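November 6, 2020

The apartment at 69 Herel Court was entered at nine this morning for the second day of clearance. The keys were collected from the leasing office and signed for. The weather was dull and dry, and the parking space behind the building was free.

This diary is kept in accordance with the agreement between the family and Reren Household Clearance, under which the person in charge of each job records the work done, the items removed, and any matter likely to affect the return of the deposit. The deposit on this apartment is $612. The lease ends in December, and the family wishes the rooms handed back well before then.

Work began in the kitchen. The contents of the upper cupboards had been sorted yesterday, and the boxes marked for the daughter were carried down first. They comprised the dinner service, the mixing bowls, the good knives wrapped in dish towels, and a coffee grinder made by Sjögren, which is in working order and was tested before packing. The lower cupboards held baking trays, a pressure cooker without its seal, and a large quantity of plastic food containers. Lids were matched to containers where this could be done in a reasonable time. Those left over were put out for recycling.

The refrigerator was emptied and switched off at half past ten. Unopened jars within date were set aside for the food pantry. The door was propped open with a folded towel and a notice was taped to it asking that it not be closed. It should be wiped again tomorrow, particularly the channel under the bottom drawer, where something had spilled a long time ago and set hard. Warm water and baking soda removed most of it.

Mr. Delwyn Kingi arrived at eleven to go through the papers in the hall closet. It had been agreed by telephone that no paper of any kind would leave the apartment until he had seen it. He worked at the kitchen table until one o'clock and filled two document boxes, one to be kept and one to be shredded. He also identified the spare key to the mailbox, which had been listed as missing on the first day. The entry for the first day has been corrected and initialed.

Mr. Kingi raised the question of the bookcase in the living room. It is the property of the landlord according to the inventory, but he recalls his aunt buying it. The inventory gives no maker and no condition. The matter has been referred to the leasing office in writing, and the bookcase will remain where it is until a reply is received. Its shelves have been cleared and dusted.

After lunch the work moved to the carpeted room, and to the question of bags, on which a fuller note is needed for those who will take over the job.

The black bags supplied for this job were the Wonon brand, bought in a carton of 300. They have not proved satisfactory. Three of them split yesterday on the stairs, one with broken crockery in it, and the stairwell had to be swept twice. The plastic is thin along the side seam and gives way when a bag is lifted by one corner. Until the carton is used up, the following practice is to be observed. Soft goods only are to go in a single bag. Anything with a corner is to be double bagged. Glass and crockery are to go in boxes and not in bags at all. Duct tape may be used on a small tear, but a bag with a tear longer than a hand should be set aside and used for wrapping.

The walls in this room are off-white and mark very easily, as was learned yesterday when a bed frame was carried out. No screws, nails, or pins are to be put in them. Adhesive hooks are permitted. Each is to be taken down slowly on the final day, with the hair dryer if necessary, and any residue cleaned off with a damp cloth and a little dish soap.

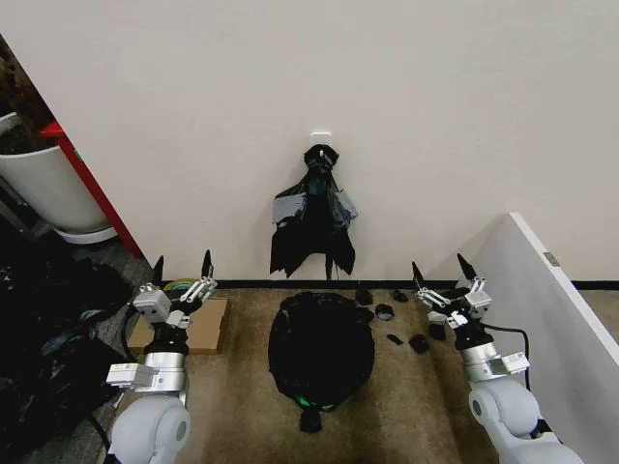 The carpet will need particular attention. Small scraps of black plastic cling to the pile and are easily trodden into the next room, where they are hard to find. They should be picked up by hand before the vacuum cleaner is used, as the larger pieces catch in the brush. The vacuum cleaner belongs to the firm and had its belt replaced last month at the firm's expense. The strip of floor along the baseboard should be done with the narrow nozzle, and the baseboard itself, being black, shows dust and is to be wiped down afterward with a cloth that has been well wrung out.

The carpet is otherwise in fair condition. Four dents were left by the feet of the bed and have begun to rise. A damp cloth was laid over each for an hour, and the treatment will be repeated tomorrow. There is a faint stain near the door which appears on the landlord's own list and for which the family is not liable. A copy of that page has been placed in the folder.

At three o'clock the leasing office telephoned to ask whether the final inspection might be brought forward. The reply given was that the present date should stand. The bathroom has not been started, the curtains are still at the cleaner's, and the oven will require most of a morning. The office accepted this and will confirm by letter. It was also asked to supply a replacement bulb for the landing, as the boxes are being carried down in poor light. No undertaking was given on that point.

The last load of the day went down at half past four. It consisted of the daughter's boxes that had been held back for labeling, a floor lamp, a rolled rug, and the box for shredding. The box of papers to be kept was handed to Mr. Kingi in person and a receipt obtained.

Matters outstanding at close of work:

The leasing office to answer on the bookcase.
Curtains to be collected from the cleaner's. The ticket is in the folder.
Oven, bathroom cabinet, and inside of windows.
Thicker bags to be bought if the hardware store on the corner has them. Two rolls will be enough.
The pressure cooker to be offered to the daughter before it is thrown out. She may know where the seal is.
Meter readings to be taken on the final day and not before.

The windows were locked, the heating was left on low at the family's request, and the keys were returned to the leasing office at ten minutes to five. Work resumes tomorrow at nine, beginning with the oven.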